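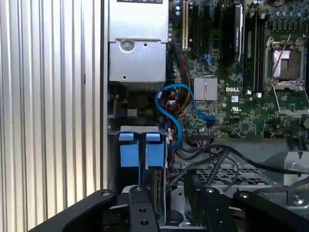
Herkberg Replica Chest Plate, Series 2

Screen-style chest armor for costume display and convention wear, patterned on the hero of the streaming drama Tultuditz. Sculpted by Loredana Cocco from the season 3 suit.

Specifications
Shell: vacuum-formed ABS, satin silver finish
Weight: 584 g without straps
Closure: 3 side buckles per side, nylon
Lighting: single white LED ring, USB powered
Run time: up to 3 hours (power bank not included)

Fit
One shell size. Straps adjust at the shoulder and waist. The foam liner is removable — order the thin liner for wear over a padded undersuit.

Care
Wipe with a damp cloth. Do not use solvents. Disconnect the LED ring before cleaning.

Compatibility
Accepts Zostero shoulder caps and the Tsoukalas forearm set. Series 1 caps use a different mounting peg and will not fit.

Shipping
Orders placed by noon Thursday leave the same week. The next production run is scheduled for June.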